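Ticket: Sprühkopf gelbe Flasche fördert nicht / Regal Rollari wackelt
Status: in Bearbeitung
Bereich: Pflanzenpflege, Zubehör
Eröffnet: 6. Juli 2023
Betroffene Artikel: Sprühflasche Fleltow gelb-transparent, Sprühflasche blau, Kleinregal Rollari, Gießkanne Vrabec gelb
Händler: Zedia

Fehlerbeschreibung

Der weiße Sprühkopf der gelben Flasche zieht keine Flüssigkeit mehr an. Der Hebel lässt sich normal drücken und kommt auch zurück, aber vorne kommt nichts oder nur ein einzelner Tropfen. In der Flasche ist verdünnter Flüssigdünger, angesetzt nach Packungsangabe. Vorher lief sie mehrere Wochen ohne Auffälligkeiten.

Die blaue Flasche mit dem schwarzen Sprühkopf ist für klares Wasser. Sie sprüht, aber das Bild ist seit kurzem ungleichmäßig. Statt Nebel kommt links ein Strahl heraus.

Das Regal steht nicht ruhig. Beim Abstellen der vollen Gießkanne auf dem Boden zwischen den Seitenteilen kippelt es hörbar. Ich nehme das mit in dieses Ticket auf, weil alles aus derselben Bestellung stammt. Wenn das getrennt werden muss, bitte melden.

Was schon versucht wurde, bevor das Ticket aufgemacht wurde

Düse auf und zu gedreht, mehrfach. Ohne Wirkung.
Flasche geschüttelt. Ohne Wirkung.
Sprühkopf fester angezogen. Danach ging der Hebel schwerer, sonst keine Änderung.

Antwort Kundenservice

Vielen Dank für die Meldung. Bitte prüfen Sie zuerst, ob das Steigrohr bis zum Boden der Flasche reicht und fest im Sprühkopf sitzt. Schrauben Sie den Kopf dazu ab und ziehen Sie leicht am Rohr. Am unteren Ende sitzt ein kleines Sieb, das sich mit den Fingern abziehen lässt. Spülen Sie Sieb und Rohr mit Wasser von höchstens 40 Grad. Bitte keine Nadel in die Düse stecken, die Bohrung weitet sich dabei und das Sprühbild wird dauerhaft schlechter.

Zum Regal: Bitte teilen Sie uns mit, ob die Schrauben an beiden Seitenteilen nachgezogen wurden und ob der Untergrund eben ist.

Schritt: Steigrohr und Sieb

Rohr sitzt fest und reicht bis unten. Sieb abgezogen. Darin hing ein Knäuel aus feinen weißen Fasern, dazu etwas Belag vom Dünger. Die Fasern sind von dem Baumwollgarn, aus dem ich die Dochte für die Anzuchttöpfe schneide. Das Garn franst beim Schneiden stark aus, und die Flasche wurde am selben Platz nachgefüllt.

Sieb gespült, Rohr gespült, wieder zusammengesetzt. Ergebnis: Es kommt etwas, aber erst nach vielen Hüben, und sobald man kurz absetzt, fängt es von vorne an. Das Rohr läuft zwischendurch leer, das sieht man durch die Flasche gut.

Schritt: Gegenprobe mit klarem Wasser

Dünger in ein Schraubglas umgefüllt, Flasche ausgespült, klares Wasser eingefüllt. Gleiches Verhalten. Am Dünger selbst liegt es also nicht, jedenfalls nicht an der Dichte. Danach den Dünger wieder zurückgefüllt, diesmal durch einen Kaffeefilter. Im Filter blieben noch einmal kurze Fasern hängen.

Schritt: Sprühköpfe tauschen

Der schwarze Kopf der blauen Flasche passt auf das Gewinde der gelben. Mit dem schwarzen Kopf fördert die gelbe Flasche sofort, das Rohr ist allerdings etwas zu lang und biegt sich am Boden um. Umgekehrt fördert der weiße Kopf auch auf der blauen Flasche schlecht. Der Fehler sitzt damit im weißen Kopf und nicht in der Flasche oder im Deckelgewinde. Danach alles zurückgetauscht, damit Dünger und Wasser nicht durcheinanderkommen.

Antwort Kundenservice

Nach Ihrer Beschreibung schließt das Rückschlagventil im weißen Sprühkopf nicht mehr vollständig. Das kann durch Fasern oder Kristalle auf dem Ventilsitz verursacht werden. Bitte legen Sie den Kopf über Nacht in Wasser mit einem Spritzer Essig und betätigen Sie ihn dabei gelegentlich unter Wasser. Wenn das nicht hilft, schicken wir einen neuen Kopf. Der Kopf ist als Einzelteil für die Flasche mit 700 ml geführt, bitte bestätigen Sie die Größe. Sie steht in der Prägung am Flaschenboden.

Schritt: Essigwasser

Größe bestätigt, 700 ml. Kopf über Nacht eingelegt und wie beschrieben gepumpt. Beim Ausspülen kam eine weitere Faser aus der Düse, kurz und zusammengerollt. Danach spürbar besser: Nach einigen Hüben steht die Flüssigkeit im Rohr und bleibt dort, solange man zügig sprüht. Nach einer längeren Pause ist sie wieder abgesunken. Für die Fensterbank reicht das, für die Blattdüngung an den größeren Töpfen ist es lästig.

Schritt: blaue Flasche

Gleiche Behandlung für den schwarzen Kopf. Die Düsenkappe lässt sich ganz abschrauben, dahinter liegt ein kleiner Einsatz mit Rillen. In den Rillen war Kalk. Nach dem Essigbad ist der Nebel wieder gleichmäßig. Dieser Teil ist aus meiner Sicht erledigt.

Schritt: Regal

Schrauben an beiden Seitenteilen nachgezogen. Die rechte ließ sich noch eine halbe Umdrehung drehen, die linke nicht. Untergrund mit der Wasserwaage geprüft, ist eben. Das Regal kippelt weiter.

Dann das Regal umgedreht und die Unterkanten der Seitenteile gemessen. Ein Seitenteil steht über die Diagonale rund 3 mm höher als das andere. Der waagerechte Boden ist nicht verzogen, das Lineal liegt auf ganzer Länge an. Vermutlich sind die Bohrungen im Seitenteil versetzt.

Probeweise eine Filzscheibe untergeklebt. Damit steht es ruhig, leer und auch mit einer Flasche belastet. Mit der vollen Gießkanne gibt der Filz nach und es fängt wieder an, etwas weniger als vorher. Die Kanne kommt deshalb bis auf weiteres nicht ins Regal.

Antwort Kundenservice

Bitte verwenden Sie das Regal bis zur Klärung nicht für die volle Gießkanne. Ein Ersatzseitenteil ist bestellt, Lieferung an uns voraussichtlich im August. Der neue Sprühkopf kann sofort verschickt werden. Sollen beide Teile zusammen oder getrennt kommen?

Rückmeldung

Bitte getrennt, der Sprühkopf wird früher gebraucht. Für das Seitenteil bitte auch neue Schrauben beilegen, der Kopf der rechten ist vom Nachziehen angegriffen.

Noch eine Frage zur Gießkanne, kein Mangel: Gibt es für die gelbe Vrabec eine Brause zum Aufstecken? Der Ausguss ist kurz, und bei den kleinen Töpfen spült der Strahl die Erde an den Rand.

Antwort Kundenservice

Eine passende Brause führen wir nicht. Der Sprühkopf ist heute in den Versand gegangen, Laufzeit in der Regel bis zu 4 Werktage. Das Ticket bleibt wegen des Seitenteils offen.

Stand bei Übergabe

Weißer Sprühkopf: gereinigt, fördert mit Einschränkung, Ersatz unterwegs. Alter Kopf bleibt bis dahin auf der gelben Flasche.
Schwarzer Sprühkopf: gereinigt, in Ordnung.
Regal: Ersatzteil bestellt. Filzscheibe wieder abgezogen, damit das Maß beim Einbau stimmt. Flaschen und Kanne stehen solange daneben.
Garn: weiße Fäden liegen noch rechts bei der gelben Flasche und müssen weg, bevor der neue Kopf aufgeschraubt wird. Die Dochte künftig an einem anderen Platz zuschneiden und die Flaschen dabei geschlossen halten.
Offen: Brause für die Gießkanne, eventuell von einem anderen Hersteller. 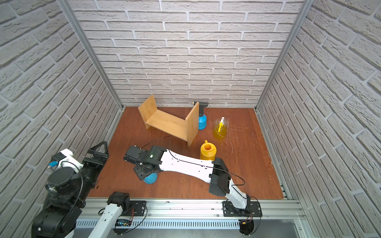
Adi Nugroho: Das mit dem absinkenden Rohr hatte ich bei derselben Flasche auch, und der neue Kopf hat es behoben. Vor dem Aufschrauben würde ich aber den Dünger noch einmal filtern, bei mir saß nach dem ersten Tausch gleich wieder eine Faser im Sieb. Beim Regal die Schrauben erst locker eindrehen, hinstellen, belasten und dann festziehen. Eine Brause für die Kanne habe ich bisher auch nicht gefunden. Für die kleinen Töpfe nehme ich die Wasserflasche und drehe die Düse auf Strahl.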